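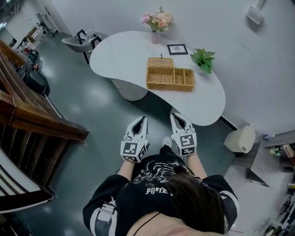

Fenwood Pretrial Text Reminder Program
Progress report to the Cifuentes Fund, second reporting period

1. Status

The program sends court date reminders by text message to people released before trial in Fenwood County. Enrollment opened in February at the Fenwood courthouse and was extended to the Fluden branch court in April. Both sites are now operating under the same written procedure. The work plan approved with the grant called for 2,000 enrolled cases by the end of this period. Enrollment stands at 1,457.

2. Enrollment

The shortfall comes mainly from Fluden, where the branch court hears arraignments on a reduced calendar and the local rule permitting enrollment at first appearance took effect eight weeks later than planned. Enrollment at Fenwood met its own target.

A person is enrolled by default when a mobile number appears on the release form and may opt out in writing or by replying STOP. Cases with no usable number are excluded from the count above. Clerks at both sites were instructed in May to ask for a second contact number, and the release form has been reprinted with a field for it.

3. Message delivery

Messages go out seven days, three days and one day before each scheduled appearance. The text gives the date, time, courtroom and the clerk's phone number. It does not name the charge. English and Spanish versions are in use.

Delivery is handled through Narix, the scheduling and messaging system purchased in the first period. Two faults were recorded:

Continued hearings. When a hearing was continued from the bench, the new date did not reach Narix until the docket was closed for the day, and in some cases a reminder for the old date was sent. The export now runs hourly.

Duplicate records. Defendants with more than one open case received separate messages for hearings set at the same time. A matching rule on the booking number was added in June. It does not catch cases opened by citation, which carry no booking number. These are still merged by hand.

4. Evaluation

The evaluation compares failure-to-appear rates for enrolled cases with those of a comparison group drawn from the prior year's docket. The first file review covered 400 closed cases. Coding is complete and was checked by a second reader. No rates are reported here, as the comparison group has not been matched on charge level. Warrants issued and later recalled on the same day are coded separately, following the definition in the evaluation plan.

5. Budget

Spending is below plan in personnel and on plan in all other lines. The Fluden enrollment clerk position was vacant for the first part of the period. We request approval to carry the unspent personnel funds into the next period to extend that position. No change to the total award is requested.

6. Next period

Complete matching of the comparison group.
Add a reminder for missed appearances, with instructions for resetting the date before a warrant issues. Draft wording is with the presiding judge.
Extend the duplicate rule to citation cases.
Submit revised enrollment targets for Fluden with the next quarterly figures.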